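From: Aníbal Apaza
To: Evercombe Robotics Club list
Date: Jun 28, 2019
Subject: Re: [club] kitchen task - what is left before the regional

Marius Sârbu wrote:
> I had a go with the new build last night and the left arm still swings
> wide on its way to the plate. Is that the planner or did somebody change
> the joint limits again? Also, are we still doing the microwave door
> this term or has it been dropped? The rules on the Cairns page say
> "place the plate inside an appliance or a rack", which I read as either.
> I would rather know now than write the door code and bin it.
>
> Marius

Marius, all,

The joint limits were changed, by me, in March, and I forgot to put it in the notes. The elbow on the left arm is now allowed to go further out than it could on the old Clundik model. It was meant to help with reaching the dish rack. The side effect is that the planner now likes the wide route, even when the plate is right there. I have put the old limits back in a separate settings file so you can switch between them. Please try both and post what you find.

On the rules, I read it the same way. Either the rack or the microwave counts. The rack scores less, but we can do it now, and the door needs both arms working together, one to hold it and one to carry. My view is that we enter with the rack and keep the microwave as a second entry if it is ready. If anyone disagrees, say so on the list and not in the corridor, as half of us are not on site at the moment.

I also spent an evening on the kitchen scene itself. The counter, the rack, the microwave and the green plate are all in the shared folder now, and the overhead view is set up the way the judges' software wants it.
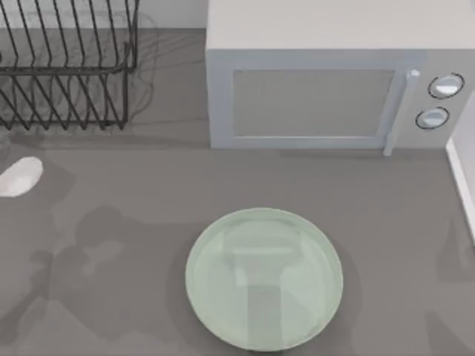
The training runs are the slow part. We have 800 attempts logged with the old limits and none that I trust with the new ones, so the success rate on the wiki should be ignored until we have rerun it. Each batch is 60 attempts, and the Norkelex machine in the back lab can do two batches at once before it starts to crawl. Please do not start a third. If the machine is busy, put your name on the sheet by the door and wait.

Things I still need from people:

The grasp on the rim of the plate. It works from the side and fails from above. Whoever wrote the finger closing routine, could you add a comment saying what the force value is measured in? I have guessed and I think I guessed wrong.

Shadows. The light was moved when we rebuilt the scene, and the vision group should check that the plate finder still copes when an arm's shadow is close to the plate. I had it lose the plate twice. I have not looked into it any further than that.

The write-up. It has to be two pages and it has to say which parts were done by students. Marius did the planner section last year and the judges liked it, so I would start from his text - he has said he does not mind.

Marius, go ahead with the door code if you want to, but do it on a branch. The handle is a plain vertical bar, so the grasp for it should be easier than the plate. The hard bit will be getting the other arm out of the way while the door opens.

I can be in the lab after lectures most days until the end of term. Send me a message first as I do not always have the key.

Aníbal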